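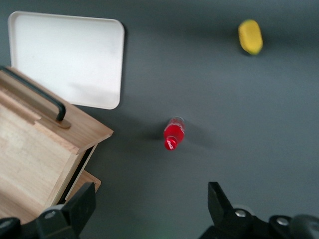
**Tabletop cell budgeting** is the job of working out what a small robot setup will cost before anyone signs for it, and then keeping track of what it costs once it's running. By "tabletop cell" I mean one or two light arms bolted to a bench, the grippers on the ends of them, a few cameras, a computer, and whatever things the arms are supposed to handle. I've planned several of these now, mostly for the Meredith bench at Pladimby, and I keep this article going so that I don't have to write the same long email over and over (I used to write it a lot).

Other articles in this collection cover programming and safety. I'm sticking to money, space and lead times, with detours where I can't help myself.

## What the term covers

People use "the robot budget" to mean very different amounts. Some mean the price of the arm. Some mean the arm plus everything that's needed to make it move on the first morning. I use it for the whole cell through the end of its first year, and I'd ask anyone editing this page to do the same so the sections agree with each other.

That gives you the following main lines:

- arms, controllers and mounting plates
- grippers, spare fingers, screws
- cameras, brackets, cables
- the bench and whatever it stands on
- computer and storage
- task objects
- software seats
- people's time for setup and repair

The order above is roughly the order in which people remember them. The last few are where my early budgets went wrong.

## Arms: one or two

The first real decision is whether the cell gets one arm or a pair. A pair costs a good deal more than people expect from doubling the sticker price, as the bench gets wider, the power gets more complicated and the setup takes longer. There's also more to calibrate every time somebody leans on something.

A single arm will happily pick things up and put them on a tray. It starts to struggle when an object has to be held still while something else is done to it. Drawers are a good test case. A small wooden drawer unit with a bar handle looks like a one-arm job, and often it is, as long as the unit is heavy enough or fastened down. If it's light, pulling the handle can bring the whole thing along for the ride, and then you either want a second arm to steady it or a clamp from the hardware store. Please price the clamp first!

My own rule is to write out the tasks for the first year in plain sentences - "open the drawer, put the bottle in, close the drawer" - and mark the ones that really need two hands. If it's only one or two sentences, I buy one arm and leave room on the bench for another. Leaving room is cheap. Drilling a second set of holes in a bench that already has cameras lined up over it is a miserable afternoon.

### New, used and leased

I've bought new and I've bought used, and I'd do both again. Used arms are fine if the joints have been checked and you can still get the controller repaired. Ask for a video of every joint moving through its full range, with sound. Leasing makes sense for a project with a fixed end date, but read the part about returning it. One lease I nearly signed would have had us paying for "cosmetic restoration," and a working arm picks up scuffs just from existing.

## Grippers and fingers

A plain two-finger gripper handles more than you'd think. Small bottles, sponges, light boxes, drawer pulls, all fine. The limits to check are how wide it opens and how thick the fingers are at the tip. Opening width decides whether it can take a box across its short side or has to go for a corner. Tip thickness decides whether it can get in behind a handle.

Fingers are consumables and should be budgeted that way. Ours come from Prelard at 57 dollars a pair, and I now put 17 pairs in the plan for a year on a two-arm bench. That looked silly on paper the first time and Ada Negri, who reads all my plans before they go upstairs, circled it in pencil. We left it in. She's since started circling places where she thinks I've ordered too few of something, so I consider that one settled.

Buy screws at the same time. The little ones that hold the fingers on will roll off the bench and vanish, and you can't always match them locally.

## Cameras and cables

Plan on a camera at each wrist and at least one looking at the whole bench. The wrist view is good close in, when the fingers are nearly on the object, but it swings around with the arm, it blurs when the arm is quick, and it loses track of the bigger layout. The fixed view gives you the layout. I wouldn't skip either one to save money, and when somebody asks me to cut something I offer up the fancy bench before I offer up a camera.

Cables deserve their own line and almost never get one. A cable that runs out to the wrist bends every time the arm does, so it needs slack in the right places, and sooner or later it needs replacing. Order spares with the first shipment. I like to have one complete spare set in a labeled bag, plus a handful of clips to keep the rest off the working part of the bench (I do not always follow my own advice on the clips).
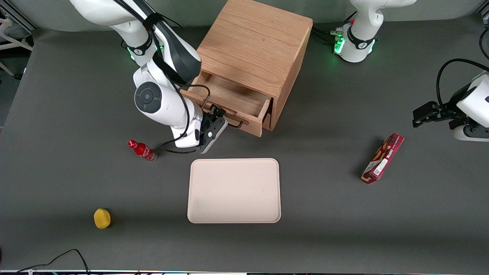
Then there's lighting, and I got this wrong for ages. I used to leave it out because the room already had lights. Room lights are fine until the sun comes around, or until somebody in the next bay turns theirs off, and then everything the cameras record in the afternoon looks different from the morning. Soft, even light and a plain matte surface in a dull color will do you more good than a better camera. Gray works well. Shiny white doesn't, and I say that as someone who once paid extra for it.

## The bench

Measure the reach of the arms before you choose the bench, and measure it with the gripper on. I make a paper cutout of the footprint of everything that'll sit on the surface, lay the cutouts on the floor with tape for the edges, and walk around it for a bit. It feels like kindergarten and it has saved us from two bad orders.

Leave a strip at the front that the arms don't use, for hands and elbows while you're resetting things. Leave space behind the bases as well, for plugs. If the bench has to go against a wall, check that you can still get at the back of the bases without unbolting anything.

## Task objects

This is the fun part and also the part that gets laughed out of meetings. "You want money for *sponges?*" Yes, I do. The things the arms practice on wear out, get dented, get borrowed and get eaten. Snack boxes are especially at risk in August, when half the building is away and the vending machine isn't being filled.

The whole line came to 794 dollars in our last plan, and most of that was furniture-type objects: drawer units, trays, racks. Small bottles and packets hardly register. A few habits that have helped me:

- Buy duplicates of anything the work depends on, in the same batch. Packaging gets redesigned without warning and then your new box doesn't look like your old box.
- Pick a spread of shapes and colors, with something that rolls, something soft and something flat.
- Check drawers by hand in the store. A sticky one will eat weeks of your time, and you'll blame the arm for it.
- Keep one of each thing in a cupboard, unopened.

Bottles with liquid in them are a choice to make on purpose. They behave more like the real thing, and they can leak. Ours stay capped and I keep paper towels within reach, which I charge to the same line.

## Software and storage

We run Hiravier for scheduling and logging. I can't tell you it's the right pick for anybody else, as we chose it mainly because the people down the hall already knew it. What I can say is to ask any vendor how seats are counted. Per person, per arm and per computer give wildly different totals for the same bench.

Storage grows faster than you plan for. Every camera you add is recording for as long as the bench is working, and people hate deleting things. I set a number at the start of the year and then raise it by 20 percent right away, before anyone has asked.

## Lead times

Arms take longest, usually. Mounting plates come second, which surprises people, given that they're just metal with holes in it. The delay is in getting the drawing agreed. I send the plate drawing out on the same day as the arm order.

Objects, clips and tape you can get in an afternoon, so leave them until the arms are on the truck. If you buy them early they wander.

## Common mistakes

These are mostly mine.

**Buying payload you don't need.** A heavier arm wants a heavier bench and more space around it. Weigh your heaviest object, add the gripper, give yourself a decent margin and stop there.

**No repair money.** Something will hit the tray, or the bench, or the other arm. It's usually gentle and it usually costs a finger or a bracket, but I've seen a plan with a zero on that line and I've seen what happened to the next quarter.

**Forgetting resets.** Every time the arms finish a run, a person puts the things back. That person's hours belong in the budget. On the Meredith bench it's the largest single item for people's time, ahead of setup and well ahead of repair.

**Spending it all at the start.** You learn what you should have bought in the first couple of months. I hold back a slice for that and don't say what it's for, other than "adjustments." Ada lets it through.

## See also

- Gripper finger wear
- Bench layout, two arms
- Calibration after a bump
- Drawer units tried at Pladimby

*Last tidied up 11/11/23. The Prelard price is from our most recent order, so check it before you copy it into anything.*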